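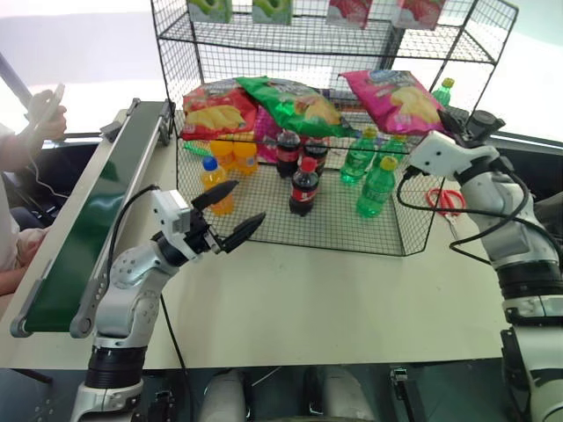 Janeiro, 15h40. Reposição do expositor de snacks, 2.ª volta. Regra da Jadwiga: bebidas por cor, nada misturado. Laranja à esquerda, cola ao meio, lima-limão à direita, no cesto de baixo. Pacotes de batata na borda do cesto, o rosa fica inclinado, ver se incomoda. Caixinhas (verdes e as de morango) na prateleira de cima.

Peso máx. do cesto segundo a folha da Plarport: 750 por garrafa cheia x 9, passa. Falta confirmar a prateleira, o Lewis diz que verga.

A fazer:
- etiquetas de preço, pedir 100 à Wisholm
- pacote magenta tapado plas garrafas, trazer para a frente
- perguntar ao Remigiusz se há outra rede preta igual, a mesa branca aguenta duas

Fita métrica ficou na gaveta do Nikola. Devolver amanha.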